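Comham picks a hand-held gripper after a summer of comparisons

The hardware lead at Comham spent most of July deciding which hand-held gripper the company's collection crews would carry. There were two candidates on the bench when the trial began, one from Zetdale and one from Kustano, and a third jaw design that Comham had drawn up itself and printed to fit the Zetdale housing.

"We had been using whatever was charged that morning," the lead said. "That was fine with one operator. Then we had several people recording at once, and their data didn't match."

The mismatch showed up in the wrist camera footage. The Kustano tool carries its camera farther forward, and the lens is narrower. Operators liked the picture on the monitor because it looked more like ordinary video. The people training the policies did not like it, as the object often left the view during the last part of the reach.

"You need to see the jaws and you need to see the room," the lead said. "The Zetdale lens bends every straight line in the building, and our software people would rather have that. They can correct for a bent line. They can't do much with a cup that isn't there."

The test itself was simple. Each operator did the same set of tasks with each tool: pick up a mug by the rim, pull a cable out of a socket, turn over a picture frame, close a drawer. There were 300 recordings per tool, and a recording was thrown out if tracking dropped for longer than half a second.

On the first pass the Kustano came out ahead. Its trigger is lighter, and people got through the list faster. The lead does not put much weight on that result.

"Everyone was new to both. After a few days the speed difference was gone and the complaints were all about the hand. The Kustano has a thin handle with a seam down the back. If you hold it for 90 minutes you know where the seam is."

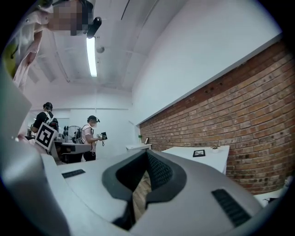 Jaw pads took up more of the trial than anyone had planned. Flat pads were good on boxes and bad on round things. The V-shaped pad holds a bottle or a screwdriver handle without much squeezing, and it centers the object, so the grasp looks the same from one operator to the next. It is poor at picking up a sheet of paper. Comham tried a shallower notch for that and found it did neither job well.

"We stopped looking for one pad," the lead said. "Paper gets its own pad and its own session. Swapping takes two screws."

Rubber hardness was a separate question. The softest pads wore smooth within 10 sessions. The hardest ones lasted, but operators pressed more to make up for the lack of grip, and that changed the force readings. The crews settled on the middle grade and replace it on a schedule.

Tracking was the part that gave the most trouble. The lead had wanted to do without printed markers altogether and rely on the cameras in the tools. In rooms with a lot of texture that worked. Against plain white walls it drifted, and the drift was worse when an operator turned quickly.

"Bare brick is wonderful. I would put it in every room if I could. A white wall gives the tracker nothing to hold on to, so you have to leave things in view that it can use."

Asked about the controllers, the lead said the comparison was short. Kustano's unit would not keep 6 devices in step on one clock, and Comham needs that many when both hands and the head cameras are running. Zetdale's did, after a firmware update. A cheaper board from Bhatt was tried for one afternoon and sent back.

"It was a decent board for one tool. We weren't buying it for one tool."

The order went to Zetdale, with Comham's own pads. The lead still has two items on the list for the supplier. The cable leaves the housing at an angle that catches on table edges, and the grip strips collect dust and get slippery. A rougher strip is being made up now, and the crews will try it on half the tools before the rest are changed.

The Kustano units have been kept for spare parts and for training new operators on the trigger.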